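The Pretend Grocer's Shelf

Toy food has a short life in most houses. It arrives in a bright box, it is loved for one week, and afterwards it lives under the sofa with the dust. I wanted to know why in some homes it stays in use for years, so in September I went to Minthorpe, where the toy library lends play kitchens and everything that goes with them.

The library has two rooms above the Limik bakery. On the list I was given there are 297 sets, and 30 of them are food. Families keep a set for 20 days. When it returns, each piece is washed, dried on a towel and counted before it goes back on the shelf. The carrots go missing most often. I was told that they fit well in a coat pocket.

What surprised me was how little the children care for the grand things. The library owns a cash register with a bell, and a cooker with doors that open, and both were standing quite alone on the afternoon of my visit. The children were on the carpet with the fruit. They sorted it, they sold it, they put it to bed under a napkin and woke it up again. One customer paid for an apple with a shoe.

The lenders have learned some habits which are easy to copy at home. They do not keep the food in its first packaging, because the cardboard becomes soft and the lid is never closed again. They use clear boxes, the same kind that you would take for your lunch. A child who can see the lemon will ask for the lemon. A child who sees only a lid will ask for something else, and usually it is the television.

They also keep the sets small. Somell, the shop on the square where the library buys its replacements, sells a market basket with a great many pieces, and the library divides it into several boxes. A handful of food makes a better game than a mountain, and it is quicker to pick up before supper.

The third habit is cloth. With every food box goes a pair of plain cloths in strong colours. They cost almost nothing and they do more work than any other thing on the shelf. A cloth is a picnic, a counter, an apron, a soup. I tried it at my own table with what we had in the house, and I must say that the fruit looked more worth eating with some colour beside it.

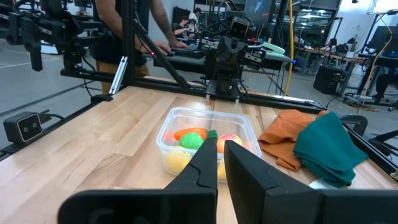

Toy fruit and vegetables in a clear box, with folded cloths in rust orange and dark teal.

About washing there are different opinions. Plastic food can go in warm water with a little soap. Painted wood should only be wiped, and the felt pieces are better left to dry slowly away from the radiator. Stojanovska, the small workshop which repairs for the library, asks borrowers not to use glue at home. A broken stalk can be replaced in a few minutes, but old glue must first be scraped away.

The toy library is open to families from outside Minthorpe too. Food sets can be reserved at the desk, and the cloths should be returned folded.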